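Fotik 1099 Filing Software for Small Business

Fotik keeps track of what you pay each vendor during the year and prepares the 1099 forms when the year is over. It runs on one office computer and does not need a separate accounting program.

Enter a vendor once, with name, address and taxpayer number. Payments can be typed in or imported from a bank file. If a taxpayer number is missing, the vendor shows up on the open items list until you fill it in. The W-9 request letter prints from the same screen.

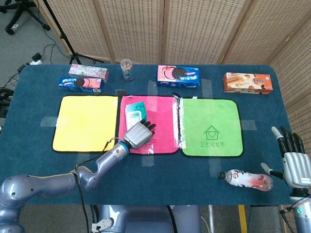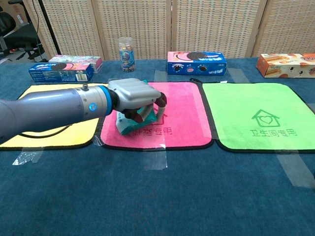 Yellow and pink cloths on the table, with a gray robot arm at the left.

What you get
Single license for up to 60 vendors
Import from bank and card files
Printing on plain paper or preprinted forms
Correction forms for returns already sent
Printed manual, 14 pages

The Wuyts add-on raises the limit and lets a bookkeeper keep files for up to 9 companies. Each company has its own password and its own backup. Files from Imik can be opened directly, but notes attached to a payment do not carry over.

Updated forms are normally ready in December. Install the update before printing.

Returns are accepted for 30 days if the license has not been registered. For orders by purchase order, write to Evelien Timmermans at the Lovudholm sales office. Phone support closes at 5 p.m.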